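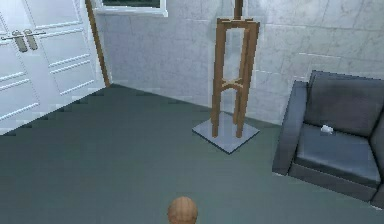
Sim room, easel and armchair, tan dome of the robot at the bottom

From: Skye Lamont
To: Nerker builders list
Subject: Re: [nerker] easel legs and the planner

Hi all,

Dexter Marquez wrote:
> Mine keeps treating the easel as one solid block and swings way
> out toward the door. Are you using the full mesh for collisions
> or just a box? Also what's your step limit?

Dexter, I had the same thing! I was using a box until September, then I gave up and split the easel into separate pieces (mast, two legs, the little X brace, and the flat base plate). The plate is the one that matters, at least for a base like mine. I pad it by 10 cm and leave the armchair as a plain box because who cares, I never go behind it.

Step limit is 900. My longest run so far used 359, so there's plenty of slack, but I'm scared to touch it now.

Still stuck on the bottom of the white door, where the edge against the floor comes out all stair-steppy. Is that just my render settings? Golshifteh, you had a fix for jaggies in your garage model, didn't you? Could you repost it?

Skye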